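Kategorie: Lehrmaterial › Rehabilitation › Skripte

Begleitskript zur Vorlesung »Entlassung aus der Rehabilitationsklinik vorbereiten«
Teil 3: Die Hilfsmittelversorgung

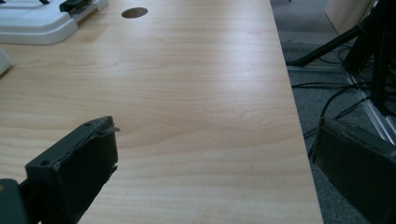

Abb. 1: Tischplatte aus hellem Holz mit Kabeldurchlass

Dozent: Jae-in Ahn
Fassung vom Do., 5. März

3.1 Wann man beginnt

Im letzten Teil haben wir über das Aufnahmegespräch gesprochen. Viele Teams behandeln die Hilfsmittel erst in der letzten Woche des Aufenthalts. Das ist meistens zu spät. Ein Duschhocker ist schnell geliefert, ein angepasster Rollstuhl braucht dagegen oft mehrere Wochen, und in dieser Zeit muss der Patient zu Hause trotzdem zurechtkommen.

Ich empfehle daher, schon in der ersten Teambesprechung eine vorläufige Liste anzulegen. Diese Liste darf falsch sein. Sie wird bei jeder weiteren Besprechung korrigiert, und wer etwas streicht, schreibt sein Kürzel und einen kurzen Grund dazu.

3.2 Was man über die Wohnung wissen muss

Die Therapie findet in der Klinik unter guten Bedingungen statt: breite Türen, ebene Böden, Haltegriffe auf beiden Seiten. Die Wohnung ist anders. Bitte fragen Sie mindestens nach folgenden Angaben:

- Stufen vor dem Haus und im Haus, mit Handlauf oder ohne
- lichte Breite der Türen, besonders beim Bad
- Höhe von Bett, Toilette und dem Stuhl, der am meisten benutzt wird
- Teppiche und Schwellen auf dem Weg vom Bett zum Bad
- Wer wohnt mit im Haushalt, und zu welchen Tageszeiten ist diese Person da?

Mit »lichter Breite« ist die freie Öffnung gemeint, nicht das Türblatt. Dieser Fehler kommt in fast jedem Kurs vor. Die Angehörigen messen gern selbst, wenn man ihnen ein Formular mit einer Skizze mitgibt.

3.3 Fallbeispiel Nodville

Eine Patientin, 16 Tage nach der Operation an der Hüfte, geht auf der Station sicher mit zwei Unterarmgehstützen. Sie lebt allein in Nodville im zweiten Stock. Das Haus hat keinen Aufzug, bis zur Wohnungstür sind es 44 Stufen. Die Tochter wohnt in Conesberg und kann nur am Wochenende kommen.

In der Besprechung war zuerst nur von einer Toilettensitzerhöhung die Rede. Erst die Ergotherapeutin Kiri Mudgway hat gefragt, wie die Patientin ihre Einkäufe nach oben bringt, wenn beide Hände an den Stützen sind. Für diese Frage gab es im Protokoll kein Feld, und sie war für die Planung wichtiger als die Sitzhöhe.

Aufgabe zur Vorbereitung: Überlegen Sie, welche Lösungen ohne fremde Hilfe möglich sind und welche eine Person vor Ort verlangen. Notieren Sie auch, was die Patientin auf der Treppe der Klinik noch üben sollte, und mit welchen Pausen.

3.4 Verordnung und Begründung

Die Verordnung stellt der Arzt aus, die Begründung kommt aber häufig aus der Therapie. Eine gute Begründung nennt die Einschränkung, die Tätigkeit und das Ziel. »Patient ist unsicher« genügt nicht. Besser ist: »Patient kann ohne Haltegriff nicht aus der Badewanne aufstehen; Ziel ist selbständige Körperpflege.« Schreiben Sie in ganzen Sätzen und vermeiden Sie Abkürzungen, die nur im eigenen Haus üblich sind.

Wird ein Antrag abgelehnt, so kann der Versicherte Widerspruch einlegen. Die Frist steht im Bescheid. Das Verfahren selbst behandeln wir in Teil 11.

3.5 Einweisung

Ein Hilfsmittel, das nicht erklärt wurde, steht nach kurzer Zeit im Keller. Die Einweisung soll möglichst mit dem Gerät geschehen, das später auch zu Hause steht, und die Angehörigen sollen es selbst in die Hand nehmen. Lassen Sie sich den Vorgang zeigen, statt zu fragen, ob alles verstanden wurde. Auf diese Frage antworten die meisten Menschen aus Höflichkeit mit Ja.

Für die Übung in der nächsten Stunde bitte den Bogen »Mosotholm« ausgefüllt mitbringen, es reicht ein Exemplar pro Gruppe. Wer im September die Prüfung ablegt, bearbeitet zusätzlich das Fallbeispiel aus 3.3 schriftlich und gibt es bei mir ab.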